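Ticket 494: Wobbly table, pale top (Turwood)
Status: Open, waiting on customer
Opened: Saturday, February 26, 2022

Customer's message

Hello again to everyone at the Sjöberg help desk! You were so kind when I wrote in July about the missing bolts, so I'm hoping you can put up with me once more. The table went with us when we moved from Dirkville to Ornmont, and ever since then it has rocked whenever anybody leans on the window side. It isn't a big rock, but it's enough to slop coffee into a saucer, and my sister has started bringing her own mug with a lid. The top itself I have no complaints about at all, it's still a lovely pale gray-white.

What I've tried so far:

1. Turned all the feet in as far as they go, then back out one at a time. Better for a day, then the same.

2. Folded cardboard under the window-side foot. It works, but it looks awful and the cat pulls it out.

3. Wiped down the top and laid my long level across it, 50 inches one way and then the other. The bubble sat in the middle both times, which surprised me.

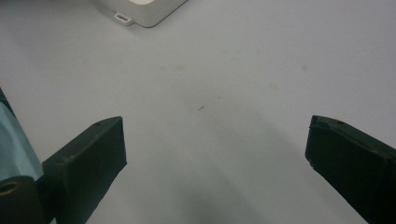 4. Tightened the leg bolts with the little wrench that came in the box. Three of them took nearly a full turn (I was a bit ashamed of that).

Reply from support

Thank you for such a thorough note, and I'm glad the bolts reached you last summer! A level top that still rocks usually means one foot is hanging a hair above the floor. Please loosen all the leg bolts by half a turn, press down on the middle of the table so the legs can settle, and tighten them again corner to corner. After that, slide a sheet of paper under each foot. The one that lets it through is the one to turn out, a little at a time.

If it still rocks, we have wider feet for the Turwood, part 74, in a pack of 6. I'm happy to mail you a set at no charge. Just confirm your new address.
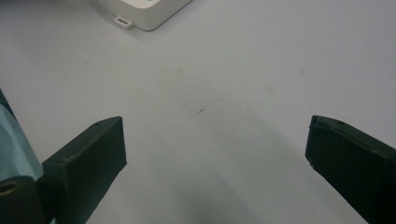

Attachment 2: tabletop

Customer's message

The paper trick found it, and it was the foot by the radiator, the one I never suspected! Much steadier tonight. I'd still love the wider feet if the offer stands, as our floor is old and slopes toward the hall. New address to follow once I find the right form.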